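Forum der Hausgemeinschaft Wellham – Gemeinschaftsräume – Nutzung und Ordnung
Thema: Liegen gelassene Kleidung im Fernsehraum
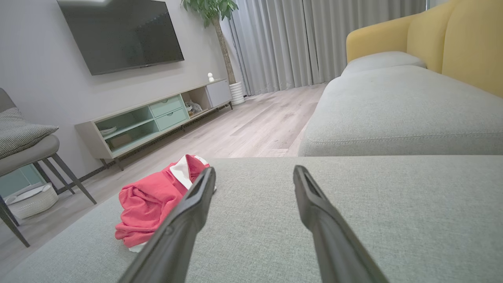

Fernsehraum, Sitzfläche des hellgrauen Sofas mit rotem Kleidungsstück, weißer Kragen

Hausverwaltung_Wellham schrieb am Mittwoch:
Sehr geehrte Bewohnerinnen und Bewohner,
auf dem hellgrauen Sofa im Fernsehraum wurde ein rotes Kleidungsstück mit weißem Kragen vorgefunden, vermutlich ein Hemd oder Poloshirt. Die Eigentümerin oder der Eigentümer wird gebeten, es bis Freitag, 18 Uhr, im Büro abzuholen. Es wird unter der Nummer 81 aufbewahrt. Zugleich verweisen wir auf Ziffer 4 der Raumordnung, wonach Sitzmöbel nicht als Ablage für Kleidung zu nutzen sind.
Mit freundlichen Grüßen
Hiwot Jemal, Hausverwaltung

telholm_63 schrieb:
Sehr geehrte Frau Jemal,
das Kleidungsstück gehört nicht zu unserem Haushalt. Ich begrüße jedoch den Hinweis auf Ziffer 4. Der Bezugsstoff wurde erst im Dezember gereinigt, die Umlage betrug 800 Euro. Farbige Textilien, insbesondere rote, sollten auf hellgrauem Gewebe grundsätzlich nicht abgelegt werden.

F. Laing schrieb:
Dieser Auslegung vermag ich nicht zu folgen. Ziffer 4 spricht von »dauerhafter Ablage«. Wer abends beim Fernsehen ein Oberteil auszieht und neben sich legt, verstößt nach meinem Verständnis gegen keine Regel. Ich bitte um Mitteilung, ab welcher Dauer die Verwaltung von einem Verstoß ausgeht.
Fergus Laing

telholm_63 schrieb:
Herr Laing, die Raumordnung unterscheidet zwischen Garderobe und Sitzfläche. Die Garderobe befindet sich im Flur, wenige Schritte entfernt. Eine Frist ist dafür nicht erforderlich.

Habte schrieb:
Ich möchte auf einen praktischen Gesichtspunkt hinweisen. Ein zerknülltes Hemd lässt sich mit zwei Handgriffen zusammenlegen und über eine Armlehne hängen. Damit wäre die Sitzfläche frei, und der Kragen behielte seine Form. Bei roten Stoffen mit weißem Besatz empfehle ich im Übrigen eine getrennte Wäsche bei niedriger Temperatur, ferner ein Farbfangtuch.

F. Laing schrieb:
Mit dem Vorschlag von Habte wäre ich einverstanden. Die Armlehne des senfgelben Sofas böte sich an, der Stoff ist dort weniger empfindlich.

telholm_63 schrieb:
Dem widerspreche ich ausdrücklich. Auch das gelbe Sofa ist ein Sitzmöbel. Sollte die Verwaltung Armlehnen freigeben, bitte ich, dies vorab in der Hausversammlung zu behandeln.

Hausverwaltung_Wellham schrieb:
Sehr geehrte Damen und Herren,
zur Klarstellung: Die Raumordnung nennt keine Mindestdauer. Kleidung, die bei Anwesenheit der betreffenden Person auf dem Sofa liegt, wird von uns nicht beanstandet. Beim Verlassen des Raumes ist sie mitzunehmen. Armlehnen bleiben ausgenommen, bis die Hausversammlung darüber befunden hat. Anträge sind schriftlich unter dem Aktenzeichen 2484 einzureichen.
Hiwot Jemal

Tranura schrieb:
Wird bei dieser Gelegenheit auch die Anschaffung eines Korbes für Fundsachen geprüft? Unter der niedrigen Fernsehkonsole wäre nach meiner Einschätzung Platz, da sie auf Beinen steht.

Habte schrieb:
Ein Korb wird erfahrungsgemäß innerhalb eines Monats zum allgemeinen Ablageort. Ich rate davon ab – eine Hakenleiste neben der Tür wäre vorzuziehen.

Tranura schrieb:
Eine Hakenleiste erfordert Bohrungen, ein Korb nicht. Ich werde meinen Antrag dennoch um beide Varianten ergänzen und ihn morgen im Büro abgeben.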